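How Do You Teach a Robot to Tidy Up?

You probably learned to put things away because a grown-up asked you 449 times. Robots are different. You can ask a robot arm 1,739 times and it will just sit there, because it has no idea what "away" means.

So people show it instead. At the Neltetti workshop, that job belongs to Dinesh Lobo, who spends his mornings helping a robot arm called Satti handle toys. He went to college for this.

There are 2 main ways to give a robot a lesson.

Way one: by hand
The motors are set so the arm goes easy to push, a bit like a sleepy cat. The teacher takes hold of it and moves it through the whole job. Reach out, come down, close the fingers, lift, carry, let go. All the while, sensors in the joints write down how far each one has bent. The robot is keeping a diary, and it is a very dull diary. It is mostly angles.

Way two: by remote control
This time the teacher doesn't touch the robot at all. Some teachers use a joystick. Others move a small copy of the arm, and the big arm does whatever the copy does. If the teacher sneezes, the big arm sneezes too, in its way.

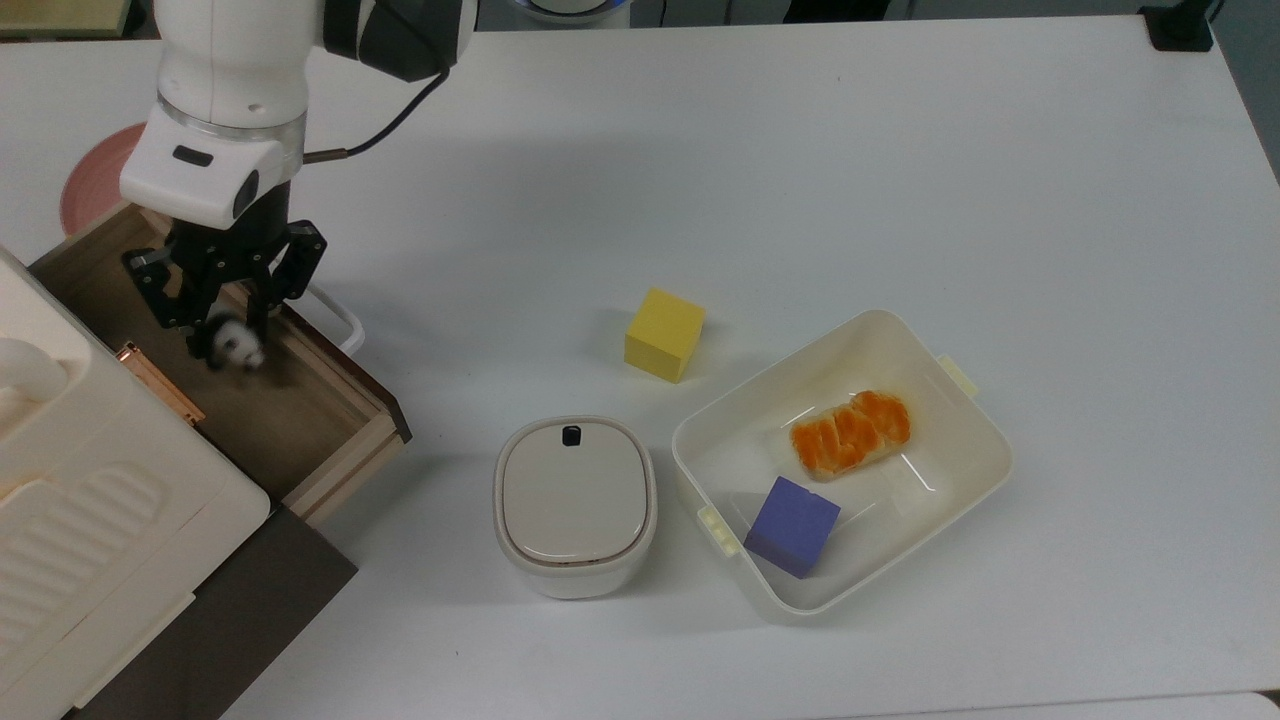

Picking up a soft toy sounds like baby stuff, but try it with only two fingers, and no feeling in either of them. Squeeze too little and the toy drops. Come in crooked and you bump the side of the drawer. Dinesh says his first week of remote control was mostly bumping.

Once is never enough, either. If a robot sees a job done one time, it may learn that a toy always starts in exactly that spot. Move the toy a little and the robot grabs a handful of air, looking very sure of itself. For the drawer job, Satti got 247 lessons, and Dinesh moved things between turns so that no two were quite the same.

After that, a computer program called Vunov goes through the lessons. It compares what the cameras saw with how the arm moved, and looks for patterns. Then Satti gets to try alone, with Dinesh's hand near the stop button.

What about mistakes? Some get thrown out. But a lesson where the teacher fumbles and then fixes it can be worth keeping, so the robot finds out what to do after a fumble.

Try it at home: put on a blindfold and have a friend steer your arm to pick up a sock. Then swap. Somebody should end up with a tidier floor.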